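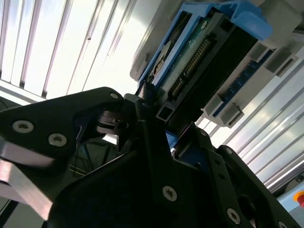 ### 3.2 Storage conditions and label wear

Adhesive labels were applied to 100 spare electronic modules at the Grendeso depot and left in normal circulation from December onward. Two label stocks were compared: the coated paper already used at the site (stock A) and a polyester film supplied by Clikura (stock B). Of the 100 modules, 66 received stock A and the remainder stock B. The uneven split follows from the order in which parts came back from repair and was not corrected.

Each label was read once per cycle with the same handheld scanner, at a fixed distance, by the same operator. A label was scored as failed when three consecutive reads returned no code. Edge lift was scored separately on the scale of Loder and Su, with one change – lift confined to a single corner was recorded as grade 1 even when it exceeded their length limit.

Thirteen labels failed before the ninth cycle, all of them stock A. Failures clustered on modules stored in the upper rows (Figure 4), where the air is warmer and parts are handled by their short edges. Print contrast fell in both stocks, but the drop did not predict failure once edge lift was included in the model.

**Figure 4.** Label failures by storage row and stock, cycles 1 to 9.

Zeyu Li repeated the edge lift scoring on a subset without access to the first scores. Disagreements were limited to grades 1 and 2 – these were merged for the analysis in Section 3.3.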